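Esenlow Public Library
9 March 2025

1/ The Esenlow Public Library will begin its spring reading program for adults this month. Registration is open at the front desk and on our website. There is no fee.

2/ Last year 504 residents took part and logged 3000 hours of reading. We thank all of them, and the staff at the Zallow branch who kept the records.

3/ Readers may choose from 158 titles on the program list. Large print and audio copies are available for most of them – please ask if you do not see the format you need.

4/ The loan period for program titles is 21 days. Each may be renewed once unless another reader has placed a hold.

5/ Discussion groups will meet at both branches. Shona Fairweather, Head of Adult Services, will lead the evening group at Esenlow. New members are welcome at any meeting.

6/ Groups of up to eight may also reserve a table for their own discussions. 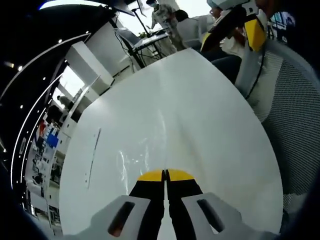
A large white table with a glossy top.

7/ Table requests go to the front desk by phone or in person. The program runs through August.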